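Letting Fees by Another Name

By Abundio Bañuelos
2019-11-24

When I came to rent my first flat in Jelcombe, I believed that the price in the advertisement was the price. It was my fourth country and my third language, so I am used to being wrong about such things, but this mistake I could have made in any language. The rent was as written. Then came the reference fee, the inventory fee, the key fee, and a fee for preparing the contract, which was the same contract the agent had used for the tenant before me, with her name still standing on the second page.

Those fees are now mostly forbidden, and I was glad when they went. I want to argue, all the same, that we have stopped too early. The cost of moving house has moved from the counter of the agent to other places, and the tenant is still the person who pays it, at the moment when he has the least money and the least time to think.

Consider what a tenant has to find before he gets the key. He needs the first month of rent. He needs the deposit. He has very often another deposit, which is still in the hands of the previous landlord and will come back in a few weeks if all goes well. For those weeks he is paying twice. In Wotham a colleague of mine had to put together 3000 pounds in this way, for a flat with one bedroom and a kitchen in which two people could not stand. She earned a normal salary. She borrowed the money from her sister and was ashamed of it for a whole winter, although I do not think the shame belonged to her.

People who own their homes do not always see this. They remember their own deposit as a step towards something. The deposit of a tenant is not a step. It is the same sum, carried from one address to the next, and every time it is carried a little of it falls out – for the cleaning, for the mark behind the sofa, for the light bulb.

I should speak about the light bulb, as it was mine. When I left Jelcombe, the agency kept 80 pounds from my deposit, for one bulb and for "attendance". I asked what attendance was. It was the visit of the man who discovered that the bulb did not work. I could have disputed it, and the scheme for disputes is free and, I am told, fair. But a dispute takes time, and while it continues I would not have had the disputed money, and I had already signed for the next place. So I accepted. I suspect that a great number of small deductions are accepted in exactly this manner, and that those who make them know it.

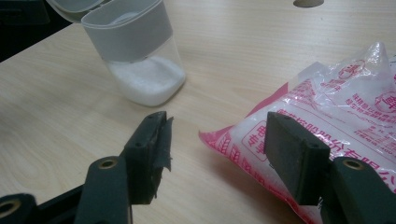

Reading time: 5 minutes

The usual reply is that landlords need protection, and I accept this more readily than my friends do. I have seen a flat after a bad tenant. My neighbour in Trerkimell Street let out the home of her late mother and received it back with a door missing. She was not a rich woman and she did not have a portfolio, only one flat and a boiler that was always the wrong age. If we make the rules so that such a person cannot recover an honest loss, she will sell, and the flat will leave the rental market, and somebody will write an essay about that too.

But protection for the landlord does not require that the cash of the tenant lies still. What is needed is that the promise can be moved. If my deposit is already registered with a scheme, and I am going from one registered tenancy to another, then the money could pass across on the day I receive the new keys, with the old landlord keeping his claim against it until the inspection is finished. If he proves some damage, I top up the difference within a fixed period. The new landlord is covered, the old landlord is covered, and I have not had to ask my sister. There would be some risk in the gap between the two, and somebody must carry it. In my opinion the schemes could carry it, with a small fund paid for from the interest on all those deposits.

There is a second matter, which is the calendar. My present lease ended in January, as it seems half the leases in this town do, and this is the worst month to look for a home. It is dark when you go to view and dark when you come back. I saw nine flats, and five of them I could not judge at all, for I did not see them in daylight. One had a damp wall behind the wardrobe, as I learned later from the person who took it. A tenant should have the right to a second viewing before any holding deposit is taken. It is a modest request. A buyer of a house would laugh if you offered him only one visit of ten minutes, and yet a tenant in an expensive town may pay in two years what a buyer puts down.

I used to share an office with a letting agent named Pangaribuan, a kind and very tired person, who told me that most of these problems come from speed. The landlord wants no empty week. The agent is paid when the contract is signed. The tenant fears that somebody else will take the flat by the evening, and often he is right. Everyone is hurrying, but the cost of the hurry is paid by one side only. I found this convincing, and I have not heard a better explanation since.

I do not expect that rents will fall because of anything I propose. For that we must build, and I leave the question of where to people with more patience for planning meetings. What I ask for is smaller – a deposit that travels with its owner, a deduction that must be shown with a receipt before it is taken, and a second look at the flat by day. I wrote these three points to our local councillor in the spring. Her office answered politely that tenancy deposits are a national matter. I have written now to our member of parliament and am waiting for the reply.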